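Software log, Cotcombe laboratory
November, evening entry

The wrist camera calibration was repeated this morning after the planner again placed the fingers too far to the left of the target. The stored transform between camera and tool dated from before the gripper was last removed for service. It had been carried forward through two releases of the Trarine stack without review. The new solution was computed from 68 poses and has been checked in with a note of the mounting position.

The second matter was latency. Perception runs on the Bhutto workstation and control runs on the cell computer, and the two clocks had drifted apart. The planner was therefore pairing each camera image with a joint state recorded slightly later. Time synchronization was restarted on both machines, and the software now refuses any pair more than 8 milliseconds apart. This limit is strict and may have to be loosened once logging is switched on, as logging competes for the same network link.

In the afternoon the grasp detector was run over the stored set of 2,000 close-range images. It returned 309 false detections, nearly all of them on parts of the gripper itself. The detector was trained on overhead views, where the gripper takes up little of the image. At the wrist it takes up a great deal, and the ribbed strip in particular is read as the edge of an object. Two remedies were considered. The first is a fixed mask drawn once by hand. The second is a mask rendered from the robot model at each step, using the measured finger opening. The fixed mask is simple, but it must cover every position the fingers can reach and would hide a large part of the useful view. The rendered mask was chosen. A first version runs, though its outline trails the fingers when they close quickly.

Exposure remains unsettled. Automatic exposure responds to the dark housing and washes out whatever is bright behind it. Metal and clear surfaces suffer the most, and the depth estimate on both is poor. I have asked that the exposure be computed only from pixels outside the mask – this depends on the mask being correct, so the work must be done in that order.

The Fevmont planner was left alone today apart from one setting. The clearance kept around the fingers was increased during the final approach, and the approach speed was lowered to match. Planning time rose a little. Several requests that had previously been accepted are now rejected as unreachable, and these should be examined one by one before the setting is made permanent.

For tomorrow: correct the delay in the rendered mask, repeat the detector run on the same stored set, and write up the calibration procedure so that it is carried out whenever the gripper is removed. The release branch stays closed until the repeat run has been reviewed.

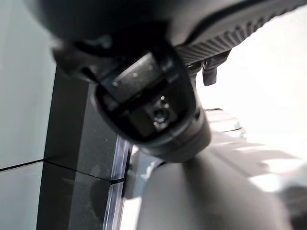
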